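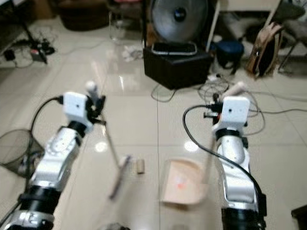 **Reading polls on security and foreign policy**
Handout 4, to be read before the seminar. Module convenor: Myrtle Haddad. Seminar leader: Bheki Mabaso.

## 4.1 What the question measures

Most survey items on terrorism or war ask about expectation, worry or approval. These are separate quantities and should be reported separately.

- **Expectation:** whether the respondent thinks a threat will rise, fall or stay the same.
- **Worry:** how much the respondent is troubled by it. A person may expect a rise and not be troubled.
- **Approval:** whether the respondent supports what a government did. Answers here follow party loyalty more closely than the other two.

A common fault in news copy is to take an expectation item and write it up with the verb "fear". Check the wording in the topline document before using the headline as evidence.

## 4.2 Worked case: the Stevport survey

The Stevport survey was in the field for six days in August, during a troop withdrawal. It had 2,491 completed interviews with adults, part online and part by telephone. The item used in the lecture was:

> "As a result of the withdrawal, do you think the threat of an attack in this country will increase, decrease, or stay the same?"

Points to note:

1. The opening clause supplies a cause. A respondent who thinks the threat is rising for some other reason has no clean answer to give.
2. The order of options was fixed, with "increase" first. Telephone respondents tend to favour the last option they hear, online respondents the first one they see. The two halves of the sample should be compared before they are pooled.
3. "Don't know" was accepted on the telephone but not shown on screen. It is therefore under-recorded in the total.

For a simple random sample of 2,491, the margin of error at the 95 per cent level is just under 2 points either way, taking a share of 50 per cent. Weighting increases this. The published margin did not include a design effect.

## 4.3 Subgroups

The press release also gave a result for weekly churchgoers, of whom there were 202. The margin for a group of this size is close to 7 points before weighting. The release compared this group with all adults, which is weak practice: the group is itself part of the total. The proper comparison is with respondents who do not attend weekly.

Illia Melnychuk's note on the course page sets out the test for a difference between two independent shares. Use that formula – the one in the Tirmont reader assumes equal group sizes and does not apply here.

## 4.4 Timing

A poll taken during a crisis records opinion under heavy news coverage. Halvorsen and Begay (set reading, chapter 12) treat this as a short-term effect and argue that no trend should be drawn until the same wording has been asked again in a quiet period. The Quintanilla series meets this condition. The Medton series changed its wording between waves and does not.

Anniversaries raise a related problem. Interviews held close to the date of a past attack tend to bring more mention of security when respondents are asked to name the main issue facing the country. Field dates should always be quoted with the figure.

## 4.5 Preparation for the seminar

Bring one news report of a security poll and the matching topline. Mark up:

- the exact wording, and any clause that supplies a cause
- the field dates and mode
- the base for every percentage quoted
- any verb in the report that goes beyond the item asked

Written work on this case is limited to two sides. Tables do not count towards the limit; footnotes do.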